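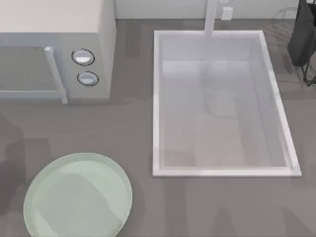 What I'm buying for the kitchen rig, and what can wait

Home Posts Workshop Contact

The simulated kitchen is now good enough to plan against, so I've started on the money side. The counter has a microwave, a sink and one green plate, and for the moment that's all I want on it. The job is plate into sink. When that works I'll worry about plate into microwave, and the microwave door after that.

I said last time I'd post the shopping list once I had one. It has changed a good deal, mostly downwards.

The computer

This is the only thing I've paid for so far. The old machine ran the physics well enough but struggled when I turned on the camera views with shadows, and the shadows matter for what I'm doing. A pale plate on a grey counter with soft shade across it is a different problem from the same plate under flat light.

I bought a refurbished desktop from Hostilex for £733, delivery included. I'd looked at renting time on someone else's machine and did the sums for a year. Renting is cheaper if you only train now and then. I leave things running overnight most nights, so for me it came out dearer by the end of the winter. It also meant uploading the whole kitchen every time I moved the sink.

The fan is loud. I've put the machine in the hall cupboard with the door open and run a long network cable under the carpet.

The arms

I want two, and I can't afford two at once. That's been the main argument of the past month, most of it with Eulalia Jara, whose workshop I'll be using. Her view is that I should buy one arm now, get something working with it and then see. Mine was that everything I've done in Plarkirier assumes a pair, and if I drop to one I have to redo the demonstrations.

She asked me how many of the tasks need both. I went back and looked. Plate into sink doesn't. Opening the microwave doesn't. Holding the microwave door while putting a plate in might, if the door swings back, and I won't know about that until I have a real microwave with a real hinge. The simulated door stays where it's left.

So I'm buying one. I've asked Dolum for a price on their small arm with the basic gripper, and for a separate price on the second arm if ordered within 6 months. They've sent the first and not the second. I've also been to see a used one at Garrido, which was cheaper, but it had no controller and they couldn't tell me whether the current controller would drive it. I've left that alone.

If you are pricing an arm yourself, ask about these before you get attached to a number:

- whether the gripper is included
- whether the mains lead and emergency stop are included (one supplier listed the stop button as an accessory)
- what a replacement joint costs, and how long it takes to arrive
- whether the software licence is yearly
- return carriage if it turns up faulty

The licence one nearly caught me out. The arm I liked best in the spring had a fee every year that would have paid for the bench, the lights and the microwave.

The bench and the counter

I measured the reach in simulation before pricing any timber. With the arm mounted where I'd like it, the far corner of the sink is the hard place. It can get there, but the elbow ends up straight and it moves badly. Bringing the sink forward fixed that and took space from the front of the counter, where the plate goes.

The length I've settled on is 112 cm. Any shorter and the microwave and sink crowd each other. Any longer and it won't go through Eulalia's side door without taking the legs off.

The worktop will be an offcut from a kitchen fitter. Grey, matt, no pattern. I did look at a speckled one that was nearly free, then put a speckled texture into Plarkirier to see what happened, and the plate detection got noticeably worse. I could train round that later. I don't want to start with it.

The sink will be a cheap white one with no plumbing. The tap is for show, but it has to be there, as it hangs over the basin and the gripper needs to learn to keep clear of it. I've budgeted for replacing the tap once.

The microwave will be second-hand and not plugged in. I want knobs and a proper bar handle, and that has turned out to be the hard part. Most of the used ones near me have a push button for the door and a flat touch panel. I'm watching a few listings.

Plates

I'd put these down as costing nothing. Amancay Retamal read the draft of the list and pointed out that I'd be dropping them. She runs a teaching lab and goes through a lot of crockery. Her advice was to buy melamine, buy all of it in one go, and keep a few back unopened so there's still a clean matching one when the rest are scratched. I've added a line for that. Pale green if I can find it, to match what I've trained on, and some plain white.

She also told me to price the cameras last. I had them near the top. Her reasoning was that I'd choose the mounting points after the bench existed and would then want different lenses, and I can't argue with it since I'd already changed my mind about the overhead one. For now the budget has a sum set aside for cameras and no model written next to it.

Things I've taken off

A wheeled base. A force sensor for the wrist. The nicer gripper with soft fingers, though that may come back if the plate rim proves too slippery for the basic one. A drying rack stays on, as I have one in the cupboard.

Order of buying

Bench and worktop first, in October, when Eulalia has cleared the end of the workshop. Sink and tap the same month. Then the arm, with a deposit to Dolum once they answer about the second one. Microwave whenever a decent one comes up. Cameras after that.

I'll put the full spreadsheet up when the Dolum price is firm. If anyone has a microwave with two round knobs and a bar handle going spare, working or not, please leave a comment and I'll collect it.

Share this post
6 shares 2 comments

This site uses cookies to remember your settings. Accept Manage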